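Workshop notebook, July, started just after nine

Sealer trial, second go. Stavberg sent another bottle of the water-based stone sealer with a new leaflet. The leaflet says one coat keeps toothpaste, soap and hair dye off a bathroom top "for years". No test method given, no stone named. The last leaflet said much the same and the offcuts from that round are still on my windowsill with rings on them.

Honeylyn wants to use it on the Enholm bathrooms. I would like to see it get through lunch first.

Toothpaste is the thing people forget. Everyone tests red wine and oil, and how often does anyone drink wine over the basin? Paste gets left in a blob, dries out, and somebody scrapes it off with a nail. Some of them have a mild abrasive in as well, so even a careful wipe could be dulling a polished finish a bit each time.
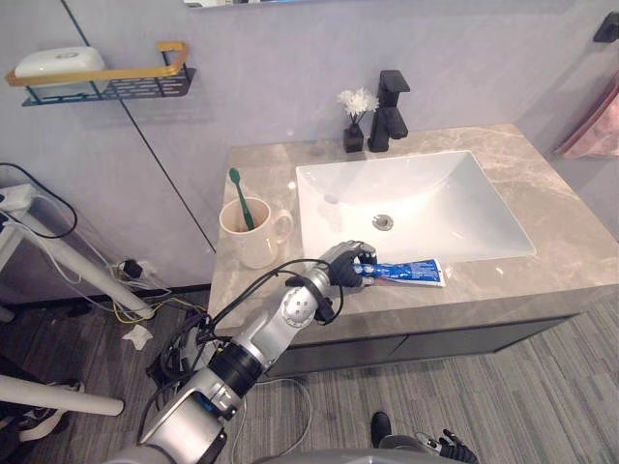
Toothpaste tube on the grey top, just in front of the basin.

Set-up on the bench: four offcuts, two sealed and two bare, all from the same slab. Each one gets a pea of paste, a dab of hand soap and a drop of the brown dye Honeylyn had left over. Left until two in the afternoon, then wiped with a damp cloth, no scrubbing.

Results so far:
- Paste: pale mark on both bare pieces, fainter mark on one sealed piece, nothing I can find on the other.
- Soap: no mark on any of them. Useless as a test, drop it next time.
- Dye: stained the lot. The sealed pieces are slightly lighter if you want them to be.

Shanti Upadhyay looked at them without knowing which was which and picked one sealed and one bare as "the good ones". So that tells you how much the difference is worth by eye.

The other nuisance is the ring under a toothbrush cup. Water runs down the brushes, collects at the bottom, gets under the foot and sits there. Unglazed foot rings are the worst for it in my experience, but I have only complaints to go on and have never tested it properly.

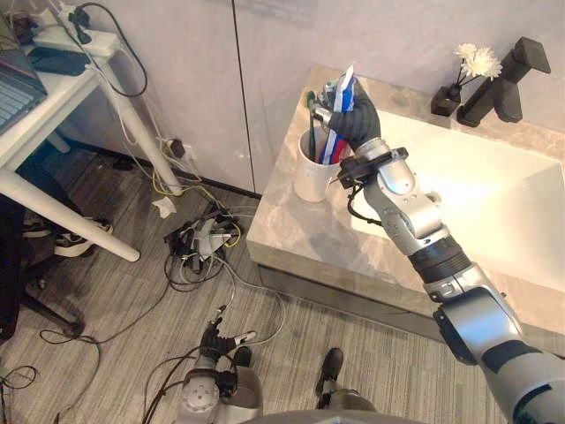 White cup with brushes in it, towards the front left of the top.

Wiping: the leaflet wants a "soft dry cloth daily". Who does that? I ran 100 wipes with a damp cotton towel on one sealed piece and could feel it dragging by the end, where the start had been slick. Could be sealer coming away, could be lint. I wiped it down with spirit and the drag went, which doesn't settle it either way. 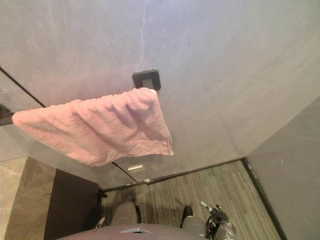
Lint is a bigger pain than I allowed for. Loops catch on the sawn edge and leave fibres in the tacky coat, and then you have them for good. Try the flat-weave cloths from Tolentino next time, and ease the edges before sealing. Also need to leave the coat longer than the leaflet says – it was still marking with a thumb at the stated time.

Pustitz do a solvent version that costs more and stinks. No opinion yet. Their rep says it lasts longer, and their rep would.

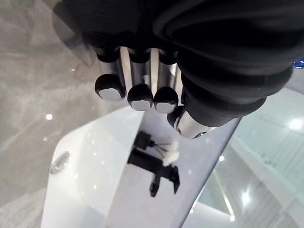
Still to do

- Repeat the paste test overnight, on more pieces.
- Cup ring test, same cup on sealed and bare, topped up with water.
- Ask Stavberg what stone they used. Ask again if they send the leaflet back.
- Tell Honeylyn not to order for Enholm yet.
- Clear the windowsill.

Workshop notes – contact the bench desk | © Workshop notebook, all rights reserved | Back to top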